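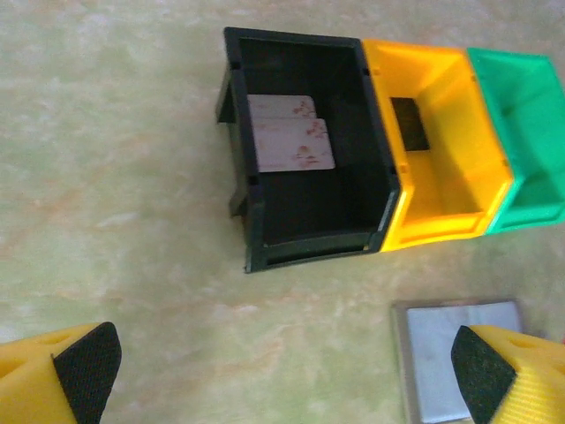

Home Forums Software Perception Search Log in

Wrist camera detector keeps losing the black bin

skekel_dan
So my sorting setup has been mostly fine for a month and now the bin detector has decided it only believes in color. I'm running a depth-plus-RGB segmenter on the wrist camera, then fitting a box to each mask and handing the bin centers to the planner. Yellow comes back great, green comes back fine even when I only have part of it in view. The black one is a disaster. The depth in there is mush, the mask grabs half the interior and stops, and the two pale cards leaning on the back wall get reported as their own thing floating in space. Then the planner happily treats them as an obstacle and I get a drop pose hanging out over the front lip. I logged 348 frames last night and the black bin center was usable in 124 of them. Anybody got a trick for dark plastic that isn't "buy other bins"?

Yuxi Shi
Buy other bins :)
Okay, serious answer. Are you fitting each bin on its own? They're touching, so use that. Fit the yellow one, get its orientation, and step over by the pitch. You don't need to see the black one at all.

skekel_dan
Yeah I thought about that, but the black one is bigger than the yellow so the pitch isn't constant. And people bump them.

Wenjie Xue
I'd go the other way from Yuxi. Stop segmenting the inside. The inside of a black bin is never going to give you anything, but the rim is thick and your table is pale, so the outline should be dead easy. Run an edge fit on the outer walls and the front lip and ignore everything enclosed by it. Cards, shadows, whatever, who cares. I did this in Zaidi with a plain template matcher and it took an afternoon.

Yuxi Shi
An edge fit on that marbled top? Those green streaks run diagonally and I promise you'll get lines from them. Also on the side facing the yellow bin you have no table, just a rim against a rim.

Wenjie Xue
The streaks are super faint, raise the threshold. And black against yellow is the best edge on the whole table! I don't get the objection.

Boyang Liang
Both of you are skipping the planner part. Even with a perfect bin center he still has cards in the collision map. Skindix lets you tag a region as "contents allowed" so anything inside the bin volume gets dropped from the map before planning. Without that he'll be back here in a week.
Also dan, check your exposure. Everything looks kind of washed out, and I'd bet auto exposure is chasing the table. Lock it and see.

skekel_dan
Exposure was on auto, ugh. Locked it and the rims are crisper, interior depth is still garbage. Trying Wenjie's outline thing tonight. Boyang, does the contents tag still let me check the fingers against the walls? I go in wide open and I've clipped a rim before.

Boyang Liang
Yes, walls stay in. You pass the wall thickness separately. Don't leave it at the default, it's way too thin for bins with a fat rim.

skekel_dan
Update. Outline fit plus locked exposure, same poses as before, and I'm down to 26 bad frames. Most of those are when a finger covers the front lip. I did have to mask out the gripper, it kept getting matched as part of the yellow bin (yellow fingers, yellow bin, should have seen that coming).

Wenjie Xue
Told you about the streaks.

Yuxi Shi
Fine. I'd still use the neighbor as a sanity check for those 26 though. If the black center jumps more than 20 mm relative to yellow, throw the frame away.

skekel_dan
Adding that now. Will post the config when I've cleaned out the swearing in the comments.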